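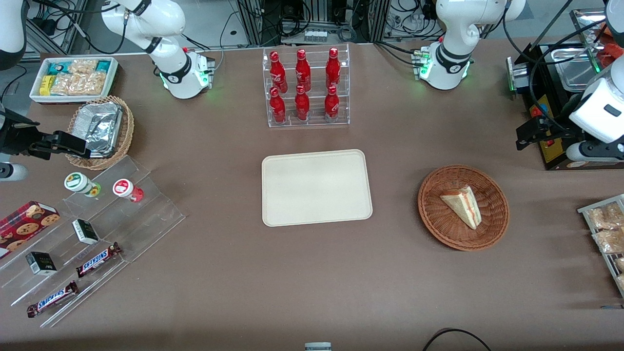 Clodavach, 16th October

The town council's emergency planning page now asks every household to be able to manage for three days without power or mains water. After the flooding in January, when the lower half of Clodavach was without both, a fair number of people have been asking what that means in the kitchen. These are the tips handed out at the public meeting in the Jurkora Hall, tidied up and with a few questions from the floor worked in.

Water first

Allow three litres a head each day for drinking and simple cooking. Bought bottles keep best in a dark cupboard, away from cleaning products. If you fill your own, use food-grade containers with a tight lid, write the date on them and change the water every six months. Washing-up and flushing need a separate supply. A lidded bucket by the back door will do for the toilet.

Food you can eat cold

Pick things your household eats already. Tinned beans, fish and fruit, crackers, nut butter, long-life milk and dried fruit all work without a cooker. Ring-pull tins are handy, but put a hand-operated tin opener in the box anyway. Avoid very salty food if water is likely to be short.

Keep the lot in one place. A lidded crate on a middle shelf is better than the floor of the cellar, which several people on Mill Lane found out in January. Tape a list inside the lid and cross things off when you take them. Go through it when the clocks change, eat whatever is close to its date and replace it on the next shop.

Fridge and freezer

Keep the doors shut. A closed fridge stays cold for around four hours, a full freezer for up to two days and a half-full one for about half that. If you have space in the freezer, fill it with bottles of water, leaving a gap at the top of each for the ice. They hold the cold and you can drink them later.

Throw out meat, fish, cooked rice and soft dairy if the fridge has been off longer than that. Butter, hard cheese, jam and most sauces will normally be all right. Don't taste anything to find out.

Cooking

Camping stoves and barbecues must not be used indoors, in a garage or in a porch, even with the door open. A gas hob can usually be lit with a match, but check the maker's instructions, as some cut the gas off when the electricity goes. Fill a flask with boiling water if a storm warning is out.

If flood water has been in the kitchen

Bin any food it has touched, including jars with screw lids. Undamaged tins can be kept if you take off the labels, wash the tins and disinfect them, then write the contents on with a marker. Wooden boards and spoons should go. Pans and crockery can be washed in hot soapy water and then disinfected.

Help with the cost

The council has put aside a small fund for households on a low income, with up to 95 euros towards a starter box. Forms are at the town hall desk and at the library. Councillor Styliani Kourkoulas has asked for the scheme to be extended to the outlying villages, and the matter is on the agenda for the next full meeting. Questions about the tips themselves can be left at the desk for Dionysis Triantafyllou in emergency planning.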